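4. What Changed at the Bench

4.1 Setting and who we talked to

The Nosholm site packs mixed household orders, small stuff mostly, jars, cloths, snack items, trays. Before the arms came in, each packing bench had one packer and a runner who topped up the shelves behind. After, two of the benches were swapped for tables with a pair of arms apiece, and the packers on those tables became what the site calls "leads." Same shift, same pay band at first (see 4.4). Interviews were done by the second author over three visits, field notes by Shabalala and Dunne. All the talk quoted in this section is from people who worked the old benches as well as the new ones. New hires are in section 5.

We logged 3,233 table events over the study period. An event is any point where a person touched the table, the controls or the goods. Of those, 1,555 were plain resets, meaning somebody put the goods back out or moved something a few inches so the arms could go again. That is the headline number and we come back to it.

4.2 Less lifting, more watching

Everyone agreed on the lifting. Totes used to be pulled from knee height all day. Now the goods come to the table in basins and the lead tips them out. Backs better, wrists better. One lead said she had stopped taking painkillers on work nights and then asked us to put that in the paper, so it is in the paper.

The watching was another matter. Packers had expected to be free while the arms ran. They weren't. A cycle is long enough to be boring and too short to go do anything. Leads stood near the table, looked at the monitor, looked at the table, looked at the monitor. Some talked across to the next table, which the floor supervisor, Blagoje Yordanov, allowed. The other supervisor did not, and this came up in nearly every interview from her shift.

"With my hands going I could think about dinner. Now my hands do nothing and I can't think about anything." (Lead, late shift)

We coded this as attention load, following the scheme in section 3. The code was the most frequent in the interviews and was close to absent in the managers' own written review of the project, which talks about throughput and injuries.

4.3 Soft goods and the reset problem

The resets were not spread evenly over the goods. Hard square things went fine. Jars mostly fine, unless two stood close together. Cloth was the trouble. A towel has no edge to speak of once it's been dropped, and the leads learned fast that how a towel landed would decide how the next few minutes went. So they began laying them out. A pinch in the middle, a peak left standing up. This was never in the training sheet. It was passed along the tables by word of mouth and by the November visit every lead we watched did some version of it.

Is that work? Site management said no, it is "presenting goods," and presenting goods was already in the old job discription. The leads said yes. Vasilis Nikolovski, who kept the shift records, had begun writing the time down on his own sheet because the official form had no line for it. The sheets cover one month only. We use them with care and do not generalize from them, but they match our notes on order of size.

There's a second thing here. Once a lead knows what the arms like, she starts setting the table for the arms and stops setting it for the order. Heavy goods first used to be the rule. On the arm tables the rule turned into easy goods first, get the count up, cloth last. The customer box then had jars sitting under a towel, or beside it, depending. Returns staff noticed before anyone on the floor did.

Figure 3 gives the kind of mix a lead deals with in one go.
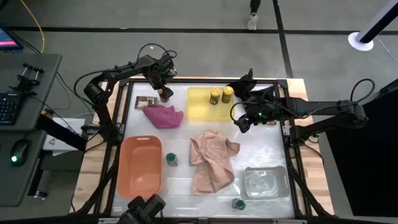
Vol. 12, No. 3, p. 161

Figure 3. Arm table with mixed goods out, seen from above. Two arms, one to each side; monitor, keyboard and mouse on the desk at left.

Two pieces of cloth on one table, the magenta one and the peach towel, and both crumpled. Leads shown this layout sorted it the same way without being prompted: jars easy, the two in the yellow tray "watch those," small brown package easy except it is right up against the magenta cloth, towel last. Laiba Jafri put the layout to people from the old benches too. They did not sort by ease at all. They asked what was going in the box.

The clear tray got a comment from almost everyone. Clear plastic was on the leads' private list of bad goods, next to cloth. It was not on the site's list.

4.4 Pay, titles, and who gets called

The title "lead" carried no raise until the agreement of 5/5/18, which set a small step for anyone signed off on the arm tables. Sign-off is done by Drora, the outside integrator, and not by the site. Two problems with that. One, Drora's trainer came when she came, and people waited. Two, the test covers stopping and restarting the arms, clearing a fault, logging in. Nothing on setting goods out. So a packer could be very good at the part that ate up the day and still not be signed off, and we met two like this. Both were older and both were being called over by signed-off leads for help with cloth.

Runners did worse. With goods arriving in basins, there was less to run. Hours were cut for the runners on both shifts, and though nobody was let go in the study period, three took transfers to the Brarkovham site. We were only able to reach one. She said the walk was what she had liked about the job.

The logs also changed how people were talked to. Each reset has a name on it. Supervisors used the counts in weekly meetings, at first just read out, later ranked, and a lead given the cloth-heavy orders would rank low through no fault of hers. After complaints the ranking was dropped. The counts are still kept. Leads told us they now wait before stepping in, to see if the arms will sort it themselves, and the time lost to waiting shows up nowhere in the data we have. Lazarević's earlier study of bottling lines found the same kind of holding back, though there it was tied to a bonus.

4.5 Limits of this section

One site, two tables, a short period. Event logs depend on leads pressing the button and late shift pressed it less, for reasons we didnt get to the bottom of. The layout exercise used a single picture and people do sort differently with real goods in front of them. Interviews with the other supervisor were asked for twice and not granted. Section 5 takes up the new hires, who never packed by hand and who talk about the table quite differently.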